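About Narkby Bench Robotics

Narkby supplies a small tabletop robot arm as a kit, together with the training and repair service that goes with it. Our customers are technical colleges, school workshops and small engineering teams that need a working arm on a bench and do not have the budget or the floor space for an industrial cell. We sell one arm, in one color, and we have kept it that way on purpose.

The company was started by Manuela Piras and Mirko Testa, who had been teaching an evening course in basic automation and were short of equipment that students could take apart. The first units were printed for that course. Orders from other schools followed, and the kit became the business. Manuela is responsible for mechanical design and print quality. Mirko handles electronics, firmware and the course material. The workshop and office are in Clurstead.

What we make

The current product is the Hirau arm. The structural parts are 3D-printed in orange, and the joints are driven by servo motors that mount directly into the printed housings. Cabling runs outside the links in open loops. This takes up more room than internal routing, but a cable can be traced by eye from one end to the other and replaced without opening a joint. The sticker on the jaw is applied before the arm goes on the bench.

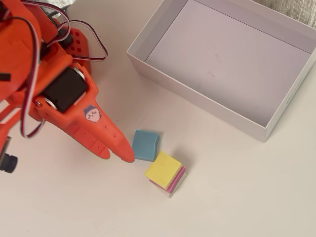 Hirau arm at the bench, with foam pieces and an open box.

Slots and holes in the housings save material and give access for a screwdriver or a cable tie. Where a customer wants to mount an extra part, the hole pattern is documented in the build manual with a dimensioned drawing. Print files for all structural parts are included in the purchase price, and customers may print their own replacements. We ask only that modified parts are not returned to us under warranty.

The standard kit contains:

Printed parts, one full set
Servo motors and cables, tested and labeled by joint
Control board, power supply and USB lead
Fasteners, with 13 spares
Build manual and course workbook
Foam practice pieces

A kit takes two people 3 hours to assemble with the manual. Assembled and calibrated units can be ordered for an added charge. Most colleges buy one assembled unit for the instructor and the rest as kits.

The gripper

The gripper has two tapered fingers. It is intended for light, soft or regular objects and is rated for a load of 200 grams at full reach. Heavier loads will shorten servo life and are outside the warranty. Grip force is limited in firmware, and the limit can be changed from the configuration file. The workbook begins with foam because it tolerates a poor grip and does no harm when dropped.

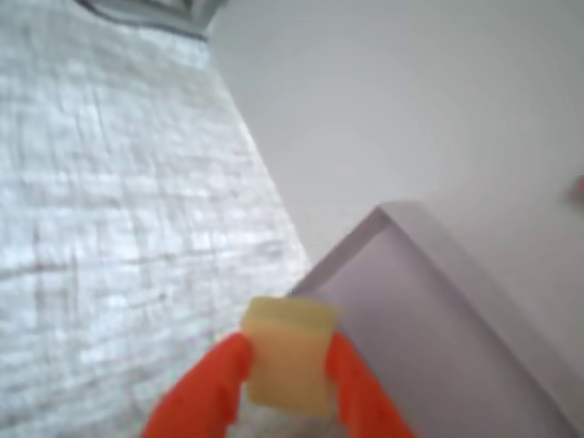

Yellow foam cube held between the fingertips at the edge of a tray.

Fingers are the part that customers most often redesign. The mounting geometry has not changed since the first release, so fingers drawn for an early unit will fit a current one. We keep a short list of customer designs that have been checked for clearance and will send the files on request.

How we teach with it

The course workbook covers power-up and homing, joint limits, manual positioning, recorded motions and simple programmed sequences. Each unit ends with a bench task using blocks of different colors. The layouts are kept small: a few blocks, a clear surface and a container. Students are asked to predict which approach direction will work before they move the arm, then to record what they got. Instructors receive a separate guide with common faults and the checks we use ourselves. 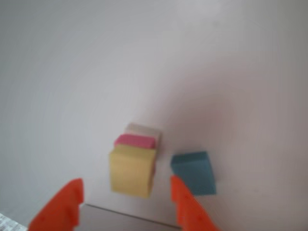
Gripper open in front of yellow, pink and cream blocks, with a teal block off to the right.

Closely spaced blocks are introduced in the second half of the course. A block standing alone can be approached with a wide margin on both sides. Once others are near it, finger width and opening angle start to matter, and students who have skipped calibration usually have to go back and do it.

On-site training is available for groups of up to 13. We bring the arms and need only tables and power outlets. Remote sessions are offered each May for instructors who are setting up for the following school year.

Service and repair

Every arm we assemble is run for 100 cycles before it ships — the log is saved under the serial number and a copy goes in the box. Units returned for repair go through the same run. Servos, bearings, boards and cable sets are stocked as single items, and we do not require customers to buy a complete joint to replace one component.

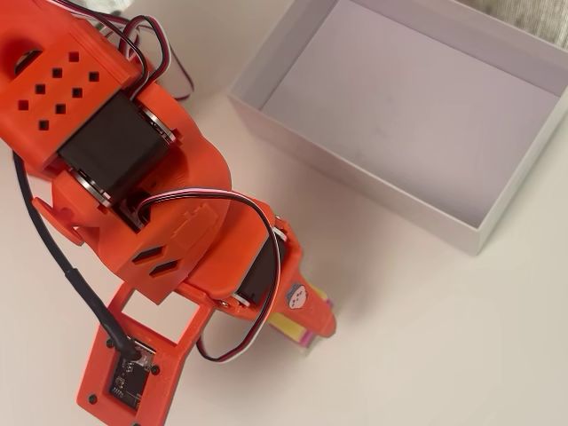

Arm from above, showing the servos, cabling and circuit board on its mounting frame.

A servo can be swapped by the customer. Disconnect power, photograph the cable path, remove the screws and lift the motor out of its bracket. Set the new servo to its center position before fitting it. The procedure is in section 3 of the manual. For board faults we prefer to have the whole arm back, packed in its original foam.

Contact

Send sales and training enquiries to Manuela Piras. Technical questions and repairs go to Mirko Testa. Please include the serial number and firmware version with any repair request. Narkby is the trading name of Testa & Piras Workshop, Clurstead.

Page last revised 02/11/2019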